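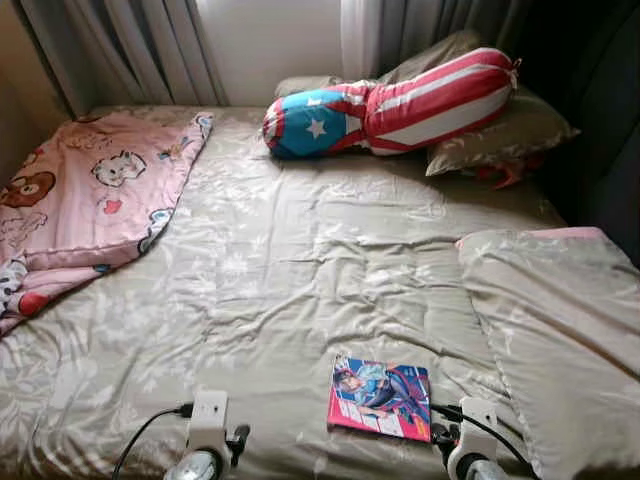

6 min read

Section 4. Teaching the bed task by remote control

Okay, arms are mounted, the leader handles click when you squeeze them, and you've done the 60-second warm-up from Section 3. Now we get to teach something! I picked making up a bed for the first real task because cloth forgives a lot. You can bump a comforter with a gripper and all you've done is add a wrinkle (please don't try that with a wine glass).

Before you start, clear a spot where you can stand and see the whole mattress. I like to work from the foot end, with both grippers hovering just over the bedding.

1. Park both arms in the home pose and check the cable on each one. You want enough slack that the arm can reach the pillows without tugging.

2. Leave the bed the way you found it. Really. My early recordings at the Brerkevthorpe house all began with a bed I'd half tidied first, and the policy we trained from them had no idea what to do with a blanket hanging off the side. A comic book left on the comforter, a kid's blanket, a bolster lying crooked over the pillows: leave them, they're part of the job.

3. Open the Hiltik console, pick "New task," and type a short name. Ours is just "bed." Set the speed limit to 800 for your first tries. The box will happily take numbers up to 1384, and I've run it there, but I wouldn't until your hands know the lag.

4. Hold both handles in the neutral position and tap the foot pedal. One beep means you're recording.

5. Move the small loose stuff before you touch the big cloth. With anything thin and flat, like a magazine, slide it toward you until one edge lifts, then close on that edge. Coming straight down on it just pushes it into the mattress.

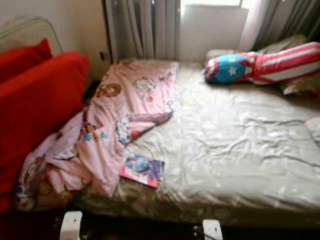

6. Take the small blanket next, and grab it by a corner or a loose flap if there's one showing. Bunched cloth is tricky because you'll want to go for the fattest fold, and then you've got a fistful and no idea which way it'll open. Lift slowly, wait for it to hang, then move.

7. For anything wide, use both hands. Pinch with the left, pinch with the right, and pull them apart until the cloth goes tight.

8. Straighten the pillows last, then go back to neutral and tap the pedal again. You'll hear 2 beeps and the take is saved.

CAUTION: Keep the gripper tips above the front edge of the mattress whenever you swing sideways. The force cutoff on the Elatex arms is good, but a bed frame is harder than it looks and I've chipped a fingertip that way.

NOTE: If you fumble, keep going! Tsz-kin Tang, who records far smoother takes than I do, talked me out of deleting mine. A dropped corner that you pick up again teaches the arm how to recover. Delete a take only when something outside the task went wrong, like the pedal sticking.

NOTE: Swap operators if you can. Ka-ming Tu pulls sheets from the far side first and I always start near me, and we keep both kinds.

When you've got a batch you like, leave the console on and go to Section 5 for playback.

14 comments
37 shares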